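I'll watch anything with a ship in it, so when the makers of Skonport said they'd started shooting at last I may have squealed a bit (sorry, neighbours). It's set in 1739, in a harbour town that's slowly going broke, and the lead is a customs clerk who can't swim! 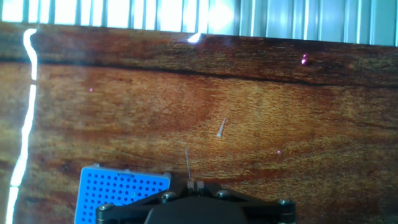 What I really want to know is who's playing the smuggler. Pokusent, the studio behind it, is keeping quiet, though they did ask for up to 1000 extras for the market scenes. I applied on Saturday. My hair is far too short, but I've got my own boots.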